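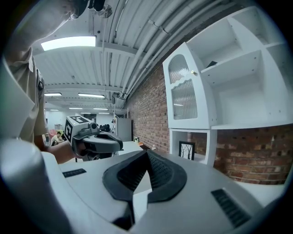

Ondari opens listening line and home pack for fathers living apart from their children

March 22, 2020

The family charity Ondari has opened a telephone listening line for fathers who do not live with their children full time. It is also sending out a free home pack to help them keep up regular contact by phone, post and video call.

The line is staffed by trained listeners in the evenings, when many fathers are finishing work and children are getting ready for bed. Callers can talk about anything to do with being a parent. They do not have to give their name, and there is no limit on the number of times they can ring.

Ondari already runs fathers' groups in Cluden and Gukska. All group meetings have been stopped for the time being, and the charity has moved its group leaders on to the telephone service. Fathers who were attending a group will get a call from their own leader every fortnight.

Miroslava Romaniuk, director of Ondari, said: "Most of the men we work with see their children at weekends or in the holidays. Some of them are now looking at several weeks without a visit. They want to know what to say on the phone to a six-year-old who answers every question with 'fine'. We can help with that, and we can help when the worry is something bigger."

The home pack was written by Ivan Chornovol, who has led the Cluden group since it started, with Yevdokiia Nazarenko, a family support worker. It contains a booklet, a set of stamped postcards and 2 activity sheets, one for children under eight and one for older children. The father keeps one copy of each sheet and posts the other, so that both can work on the same thing during a call.

Suggestions in the booklet include reading a chapter of the same book each night, cooking the same meal in two kitchens, and keeping a shared list of questions to ask grandparents. There is a section on speaking to the other parent about call times, and another on what to do when a child does not want to come to the phone.

"Keep it short and keep it regular," said Ivan Chornovol. "Ten minutes at the time you promised is worth more to a child than an hour on Sunday that might not happen. If they wander off halfway through, ring again tomorrow."

The charity surveyed 949 fathers last December. Of these, 541 said they had gone a week or longer without speaking to their youngest child in the previous three months. The most common reasons given were shift work, disagreements over arrangements and not knowing what to talk about.

The work is paid for by a grant from the Stetsiuk Fund, which has supported Ondari's groups in the past. The grant covers the telephone line and the printing and postage of the packs.

Orest Vakulenko, who joined the Gukska group after his divorce, tried an early version of the pack with his daughters. "We did the postcards first," he said. "My younger one drew the dog on every single one. I have them all up in the hall."

Fathers can ask for a pack through the Ondari website or by ringing the listening line. Grandfathers, stepfathers and foster fathers are also welcome to apply. Packs are sent by second-class post.

Schools and family centres that would like copies of the booklet should write to Kosmas Vasilakis at the Ondari office in Cluden.

Ends

Notes to editors

Ondari is a charity supporting fathers and their families. Its groups are free to attend and are open to any man with a part in bringing up a child.

Miroslava Romaniuk and Ivan Chornovol are available for telephone interviews. Requests should go to Kosmas Vasilakis, press and publications.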